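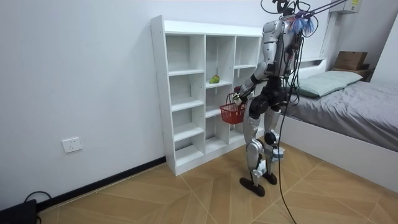

Flavov FG-2 gymnastics floor beam: review

Date: 25/07/2024

The Flavov is a folding practice beam for children training at home. It sits flat on the floor, opens on two hinges and is covered in synthetic suede. We bought ours in February and it has been used on most days. The maker gives a load limit of 96 kg.

Surface
Grip is good in bare feet and acceptable in socks. The suede has gone shiny at the mount end, where most cartwheels begin. Seams are straight and none has lifted. 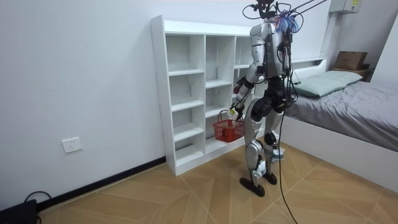

White open shelving on a light wooden floor.

Hinges
The hinges can be felt through the padding. A child working on turns will notice the ridge and learn to step past it. The Tinddale beam at our club has a single hinge and a smoother top, but costs more and does not fold as small. Folded, the Flavov measures 72 cm and goes under a bed.
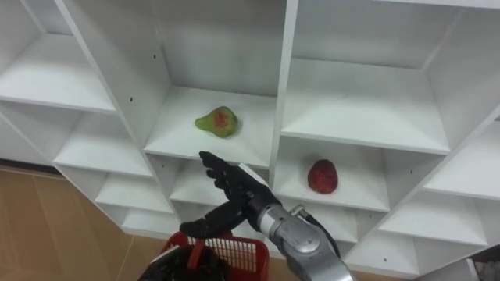 Pear in one of the upper compartments.

Stability
On carpet the beam does not move. On hard floors it creeps during leaps, and the rubber feet collect dust. We put a Zaidi mat underneath, which cured the creep.
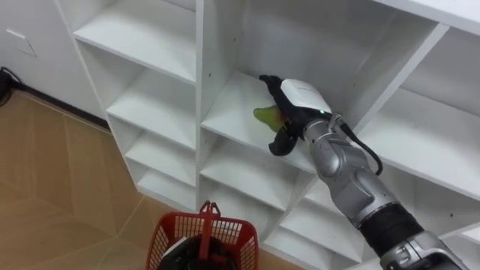

The mat also deadens the knock when a leap lands heavily. Cullell sells a set of stick-on pads for the same job; we have not tried them.

Verdict
Suitable for balance drills, walks and simple turns. Not suitable for acrobatic series. Four out of five, one point lost for the hinges.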